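Teleoperation Operators, Tabletop Manipulation (Temporary, On-Site)
Nastura, Bastwood facility
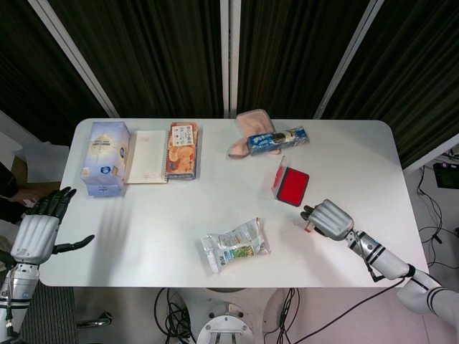
Two-arm station with multi-fingered hands, table set with mixed household items.

Nastura is recruiting operators to record demonstrations for a learned grasping and placement policy. The current dataset holds 1,943 accepted episodes. The target for this phase is 2,727. Recording is scheduled to finish in July.

Duties
Control both arms of the station through complete pick, move and place tasks.
Set out objects according to the layout sheet before each episode. Object sets include boxes, notebooks, folded cloth and snack packaging.
Label each episode as accepted, rejected or needs review, and enter the failure type where one applies.
Report joint faults, cable snags and hand calibration drift to the shift lead.

Requirements
Able to work standing for two-hour blocks, with breaks between blocks.
Normal or corrected vision, including depth perception.
Full use of both hands.
Able to follow a written procedure without variation.
Prior experience with robots is not required. Experience with motion capture, machine operation or data labeling is useful.

Terms
Part-time, 5 shifts per week, paid hourly. Training is paid at the same rate. New operators record practice episodes until their acceptance rate meets the project threshold; practice episodes are not added to the dataset.

To apply, send a resume and your weekly availability to Lorena Ojeda, Data Operations, quoting reference 569. Technical questions about the station go to Ekaette Amadi. Applications close 9/22/19.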